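4.2 Fitting the rudder and the propeller shaft

Before you start, let the hull dry overnight. The Lelline kit has 19 brass parts in bag 8.

1. Push the shaft tube through the stern from the outside. Leave 9 mm of the tube visible.

2. Check that the shaft turns freely – if it feels stiff, sand the hole a little and try again.

3. Glue the tube with epoxy. Do not use wood glue on brass.

Caution: Epoxy must not enter the tube. Put a small piece of wax in each end.

4. Hang the rudder on its two pins and bend the lower pin with pliers.

Note: If a part is missing, please write to Kathleen Hanrahan at Lelline and give the kit number 2264.

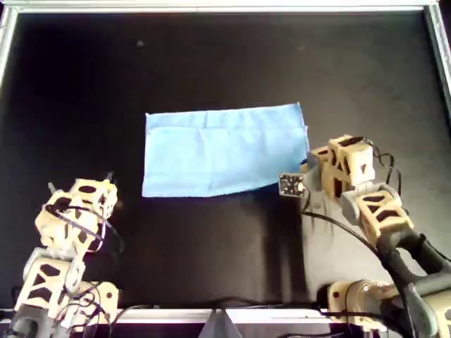 4.3 Planking the deck

Start from the center line and work to both sides.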